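Trimelus Rolling Ball Rack, Team Series

Item group: Basketball / Court Equipment / Storage and Transport
Manufacturer: Iltach
Page last revised: 7/31/21

The Trimelus Rolling Ball Rack is a storage and transport unit for indoor basketball programs. It is supplied to schools, colleges, recreation departments and club teams, and is intended for daily use on hardwood and synthetic court surfaces. The Team Series holds 28 regulation balls on four open shelves and can be moved by one person when fully loaded.

Iltach has produced court equipment for indoor sports for many years, and the Team Series replaces the earlier Bidia rack in the current catalog. Customers who own Bidia racks may continue to order casters, shelf rails and end caps through the parts department. Shelf rails from the two lines are not interchangeable.

Construction

The frame is welded steel tube with a powder-coated finish. Shelf rails are spaced to hold a size 7 ball without pressure on the seams, and will also hold size 6 balls. Size 5 balls should be stored in the Junior Series, as they can drop through the rails of this model. All exposed tube ends are capped.

The rack rides on four non-marking casters, 2 of which lock. Casters are threaded and can be replaced with a standard wrench. The locks should be set whenever the rack is parked, including during practice.

The end panels accept a printed nameplate. Artwork may be sent with the order or at a later date. One color is included in the purchase price; additional colors are quoted separately.

Capacity and Loading

Load the lower shelves first and unload them last. A rack that carries balls only on the top shelf is less stable when turned and may tip at a door threshold or floor seam. The shelves are designed for basketballs. They must not be used to carry medicine balls, weight plates, folding chairs or people.

Maximum size of ball: 7
Number of shelves: 4
Ball capacity: 28
Locking casters: 2
Assembly: partial, tools included
Finish: black, navy, maroon or gray
Warranty: 2 years, frame and welds

Assembly

The rack ships in one carton with the end frames already welded. The shelves are bolted to the end frames on site. Two adults should carry out the assembly on a flat floor, with a mat or cardboard under the frame to protect the court. Hand-tighten all bolts before the final tightening. If a shelf does not line up with its holes, loosen the bolts on the shelf beneath it and try again. Do not drill or enlarge any hole, as doing so ends the warranty.

Check all bolts after the first month of use and again at the start of each season. Programs that move the rack between buildings should check them more often.

Accessories

The following items are sold separately and fit all Team Series racks.

Locking cover. Heavy vinyl with a zippered front and a hasp for a padlock (padlock not included).

Queiroz equipment bag. A soft bag for pumps, needles, whistles and practice jerseys. It hangs from either end panel by two straps and may also be carried by hand. The straps should be removed before the rack is taken through a narrow door.

Replacement caster set. Four casters, 2 locking and 2 free, with washers.

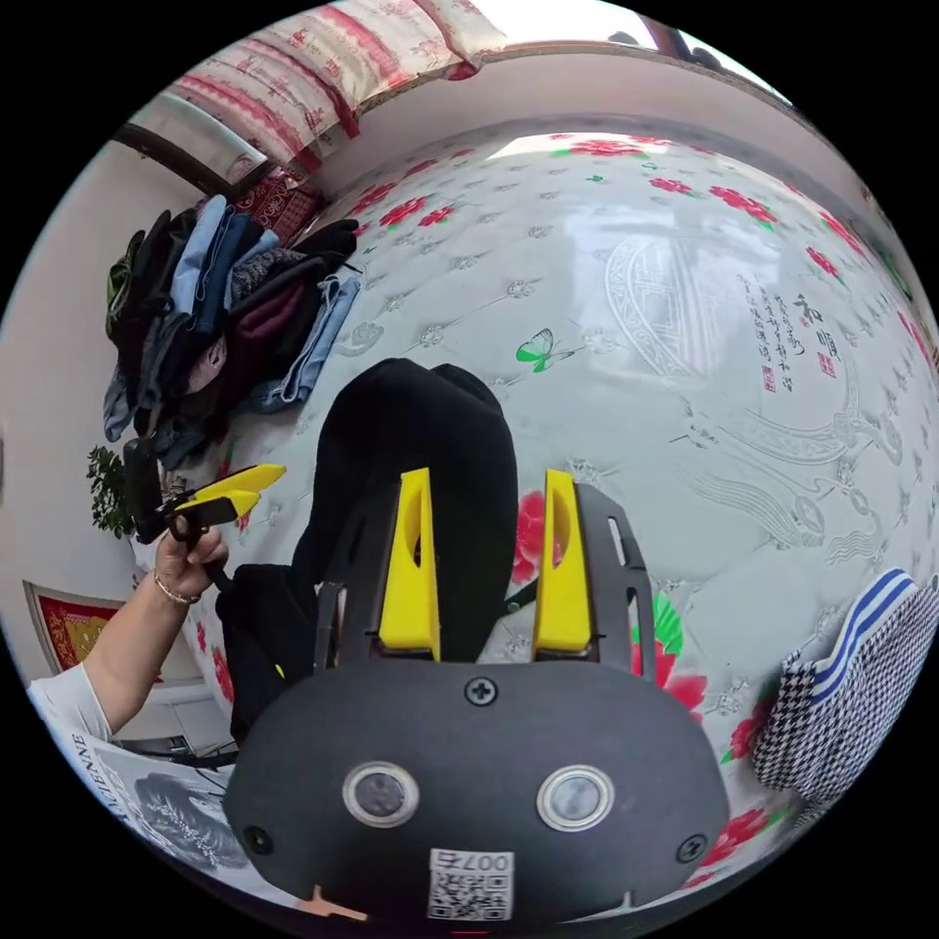
Black fabric, between two yellow fingers with oval cutouts.

Care and Cleaning

Wipe the frame with a damp cloth and mild soap. Do not use bleach, solvent or abrasive pads on the finish. Remove hair and tape from the casters as needed, as buildup can keep a wheel from turning and may leave scuffs on the floor. The rack is for indoor use only. Storage in a damp room or near a pool will shorten the life of the finish and is not covered under warranty.

Ordering and Delivery

Racks in black and navy are normally held in stock. Maroon and gray are made to order, and schools that need them for the opening of preseason practice are asked to place orders ahead of September. Purchase orders are accepted from public schools, colleges and government recreation departments. Orders with a total value above $700 ship free to addresses in the lower 48 states. A delivery quote for Alaska, Hawaii and Canada is available on request.

Inspect the carton before signing for it. Any damage should be written on the delivery receipt and reported to customer service with the order number.

Returns

Unassembled racks in the original carton may be returned for credit, less freight. Racks with custom nameplates, and covers or bags that have been used, cannot be returned. Contact customer service for a return number before shipping any item back to the warehouse.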